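Brekthorpe Bench Gallery: Mats, Holders and Small Squares

This page covers the small-parts layout on the white table at Brekthorpe. The other bench layouts (jars, cable reels, the paper trays) have their own pages and are reached from the index. Text by Javiera Henríquez, last revised in October.

The entry is kept short on theory. It sets down what goes on the table, where it goes and what we changed after using it for a while. Anyone who wants the older arrangement, with the parts laid straight on the table top, will find it under Drevham in the index.

The mat

The mat is yellow and rectangular and is laid over the central area of the table. We tried three other colours before settling on it. White was discarded first, as small pale parts could not be picked out on it from a standing position. Grey was acceptable in daylight and poor in the evening. Dark green suited metal parts and did nothing for anything green. Yellow has one obvious fault, covered under Colours below, but it has given the fewest lost pieces overall.

Mats are cut from a roll 90 cm wide. The roll edge is kept as the long edge and only the short sides are trimmed, so there are two cut edges to go over with the knife. A new mat should be left flat overnight with weight on the corners. Do not fold a mat for storage. A crease does not come out fully and small flat pieces will settle against it.

Cleaning is with a damp cloth and a drop of washing-up liquid. Wipe along the length, then across. Solvent cleaners dull the surface and leave patches that look like dirt in photographs.

The squares

The squares are the smallest items used in this layout. They are flat, with straight sides, and awkward to lift from a hard surface without a fingernail. On the mat they can be slid to an edge and picked up there, or tipped up by pressing on one side.

Spacing matters more than pattern. Leave at least the width of one square between neighbours. If they touch, one tends to ride over the other when moved, and two thin pieces stacked together are easily taken for one.

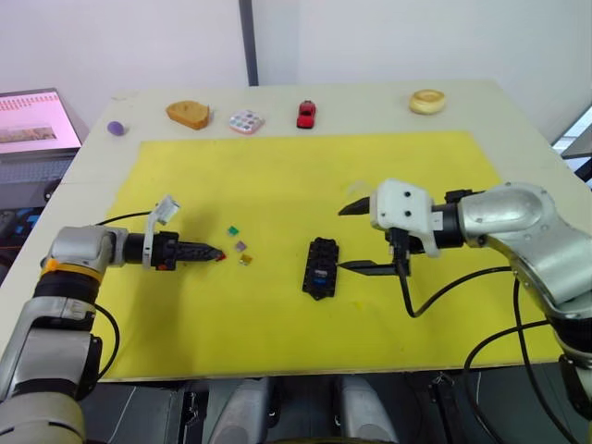 Small-parts layout on the yellow mat. Green, purple and gold-yellow squares set out on a rough diagonal; black plastic holder with blue insert near the middle.

Colours

Green and purple both stand out well against the mat. The gold-yellow square is the weak one. It is close enough to the mat colour to be overlooked, and because the squares are slightly translucent the mat tints them further. A low side light helps, as the edges then throw a thin shadow. Overhead light alone is not enough.

We considered dropping the gold-yellow pieces from the layout. They were kept on the grounds that a set which is easy to see in every case gives no warning when the lighting is bad. When the gold-yellow square is hard to find, the lamp needs moving.

For photographs, set the white balance from the table and not from the mat. Left on automatic, most cameras read the large yellow area as warm light and correct for it, and the purple then comes out nearly blue.

The holder

The holder is a tray-like piece in black plastic with recessed slots and rounded, notched edges. It goes near the middle of the mat. Earlier layouts had it at the back, which left more clear space in front but meant reaching across loose pieces to get to it, and sleeves carried pieces off the table more than once.

Black was chosen after the Kozma pattern, which was clear and disappeared against any mat we put under it. The drawback of black is that the slots look much the same as the raised parts unless the light is good. An insert in a strong colour solves most of this — blue is the one used here.

Dust collects in the recesses. Use a soft dry brush, working from the middle outwards, and turn the holder over at the end. Compressed air should not be used with the squares still on the mat.

Setting out

1. Clear the table and wipe it dry.
2. Lay the mat and check that all four corners are flat.
3. Place the holder near the middle.
4. Set out the squares clear of the holder, with gaps between them.
5. Adjust the lamp until the gold-yellow square shows a shadow on one side.
6. Check that cables near the mat have enough slack and are not resting on any loose piece.

Putting away is the same list from the bottom. Squares go into the lidded Omero tub, sorted by colour only if the next user has asked for it. The holder goes on the shelf slots upwards. Mats are rolled with the working face outwards and stood on end.

Changes since the last version

The holder has moved from the back to the middle, as above. The lamp check has been added to the setting-out list. The advice to tape down the mat corners has been removed — the tape left a residue on the white table and the mat stays put without it once it has been flattened properly.

The stock label for this layout is now 73, replacing 20. Old labels are still on some of the tubs and can be ignored.

Outstanding

A darker gold for the squares has been suggested and not yet tried. A second insert colour for the holder, for use with the dark green mat, is on the list for the next order. Corrections to this page should go to Javiera at Brekthorpe, with the label number in the subject line.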